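Accueil | Projets | Rapports | Contact

Projet Lumomholm -- rapport d'avancement no 2
15 décembre 2024
Rédaction : Chrysanthi Giannakopoulos. Relecture : Markos Raptis.

Le lot 2 (aménagement du poste de travail) est réalisé à 85 %. Le plateau noir et le fond vert sont en place à Zuvthorpe. La planche blanche à quatre marqueurs, disposés en deux rangées de deux, se pose à plat au milieu du plateau, devant l'embase. Le module caméra est tenu par une pince et un support noirs.

Restent à traiter : le repérage des câbles, la fiche de réglage du support et la procédure de remise en position de la planche. Le site de Medina attend cette dernière pièce pour reproduire l'installation.

Sur les 19 points de la liste de contrôle, deux demeurent ouverts. Ils concernent l'éclairage du fond et la planéité du plateau. Le fournisseur Kimo a reçu une demande de devis pour le premier ; le second sera mesuré en interne.

Aucune dépense hors budget n'est à signaler pour la période.

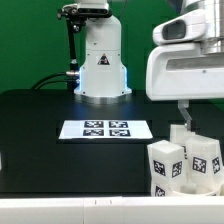 Le solde de la ligne « petit matériel » est reporté sur la période suivante, sous réserve d'accord du financeur.

2 partages | 0 commentaire

À lire aussi
Lumomholm : rapport d'avancement no 1
Medina : calendrier d'installation
Zuvthorpe : plan des locaux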